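Pradstead Bedding Words

Hello! I'm Shayne Quinlan and this is my word list for bedding - the names people in Pradstead use for what goes on, under and over a bed. It started as an argument with my aunt over whether an eiderdown is the same thing as a quilt (she says no, very firmly) and it rather got away from me.

What's in the folder

words.csv - the list itself, one word per row
sources.txt - where I heard or read each one
old/ - the first version, kept because Jimar still links to it

Each row has the word, a plain meaning, and how sure I am of it on a scale up to 4. Anything marked 2 or lower is a guess, so please treat it as one. 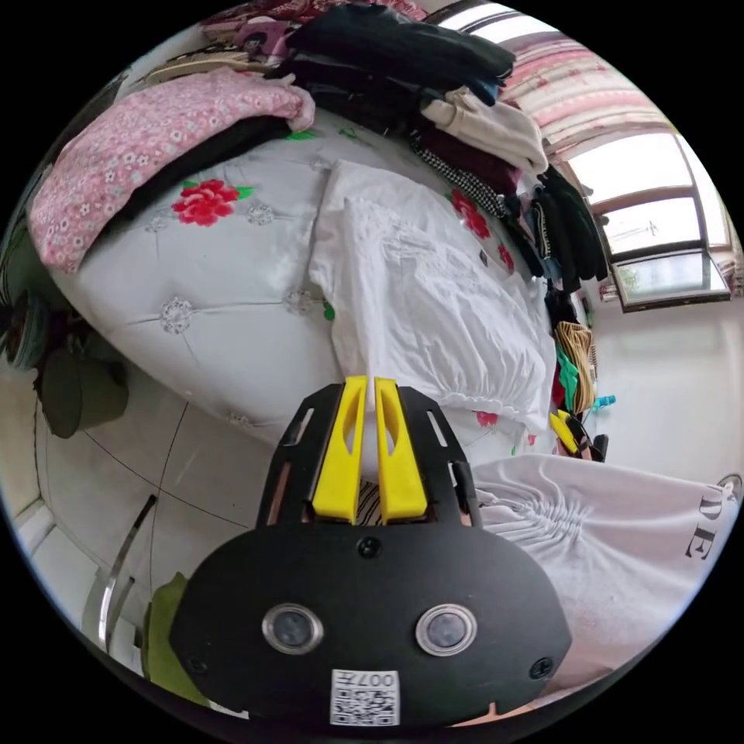
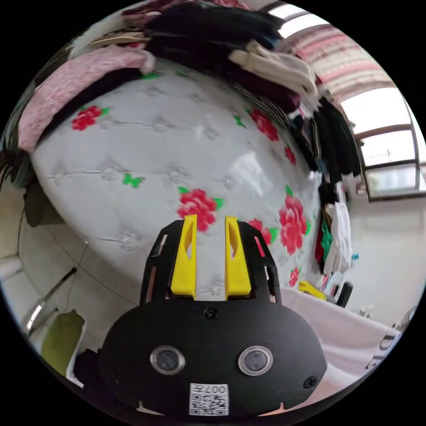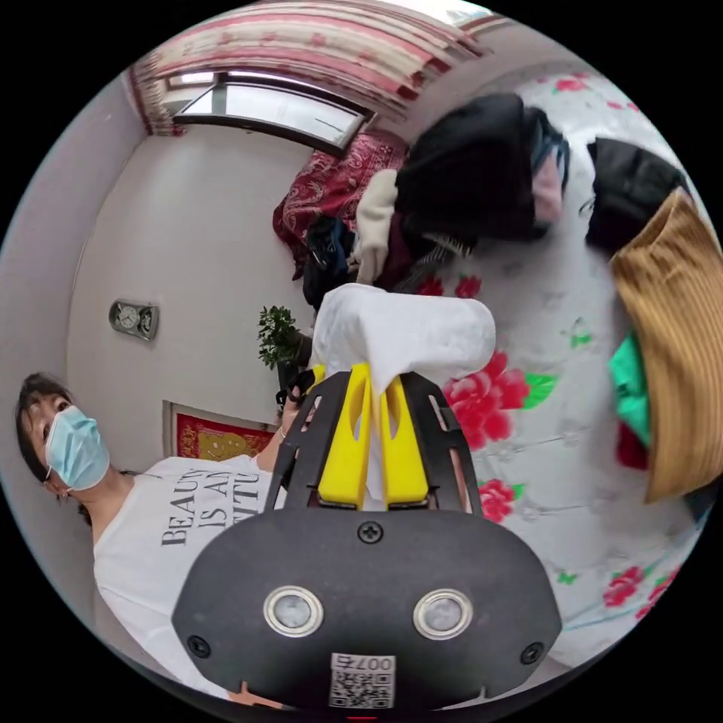

Spellings are a mess, I'm afraid. I've kept "counterpin" and "counterpane" as separate rows, as the people who say the first one get quite cross if you correct them! Nine words came out of an old Plaletti shop catalogue and I haven't heard a living soul use them, so they have an X in the last column.

Changes

March 27, 2024 - fixed the commas that broke the file in Głowacki's spreadsheet, added "bolster case", took out "tick" twice over (it was in there under two meanings, now it's one row with both).

Use it however you like, just keep my name on it. More words very welcome, and I'm hoping to do pillows properly in September.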